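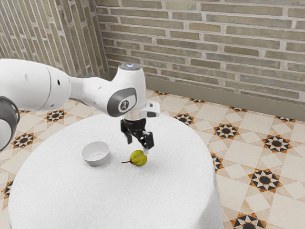 The shared table is back!

Our shared supper returns to the old Fekura mill building this February, and we couldn't be happier about it. If you came last winter you'll remember the squash soup, the steamed-up windows and the line for second helpings that went right out into the hall. If you didn't, come this time. You don't need to know anybody, and you don't need to be a great cook.

The idea is the same as ever. Bring one dish that somebody in your family used to make, enough for six or so, and write the recipe on a card (or whatever paper you have – last year's best dumplings arrived on the back of a parking receipt). We put the food out at 6 p.m. and eat until it's gone. Then the cards go into the Seltska recipe box, which now holds 1,142 of them. That number still amazes us. The box started out as a shoebox! It is now four wooden drawers, and the pickles have a drawer to themselves.

A few things are new. We're setting places for 100, up from 65 last year, and we've borrowed more chairs from the Gunnlaugsson bakery, along with their two big coffee urns. The bakery is also sending rye loaves, the dark ones with caraway that sell out before most of us are awake. Please don't bring bread unless it is your dish. Last time we had bread left over for a week, and while it made a wonderful pudding, it took up the whole freezer.

We would love more soups, and more things made with beans. Desserts are never a problem. If your dish has nuts, eggs, milk or wheat in it, put that at the top of the card in big letters. There are two ovens for warming things up, but the left one runs hot, so keep an eye on anything with cheese on it. Bring your own serving spoon with your name taped to the handle. We still have a blue enamel ladle from last year and would be delighted to give it back.

After supper there will be a card-copying table in the side room, with pens and blank cards, where you can take down any recipe you fell in love with. It was easily the nicest part of last year's evening, with people leaning over each other's shoulders and arguing about how much dill is too much. Plan on staying roughly 30 minutes longer than you meant to.

The side door on Sondadlow Lane is the one without steps, and it will be open from 5 p.m. for anyone carrying something heavy. Parking is easiest behind the mill. Supper is free, and there's a jar by the coffee for the heating bill. To save a place, reply to this newsletter with your name, how many are coming and what you're thinking of making – changing your mind later is fine.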